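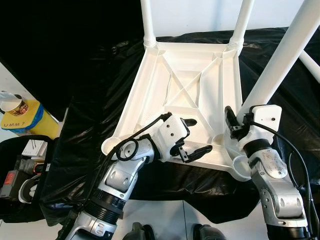
Home Garden Mending About Older posts

I bought the white plastic chairs in June, second-hand from Bernice Lamptey, and one of them has always rocked. I finally turned it over to see why.

The legs on this sort are separate tubes that go into sockets under the seat, with a ribbed collar at the join. On mine, one leg hadn't been pushed fully home. I put a black plastic sheet down first so the seat wouldn't get scratched, then twisted each leg while pressing hard. It took 5 minutes.

Dirt collects between the ribs underneath – an old toothbrush and washing-up liquid will shift most of it. Rinse and leave it upside down for a while.

Zihan Luo asked if they stack. They don't with the legs on. I take the legs off for winter and keep them in a bag in the shed.

Next job is the table, which needs a new foot.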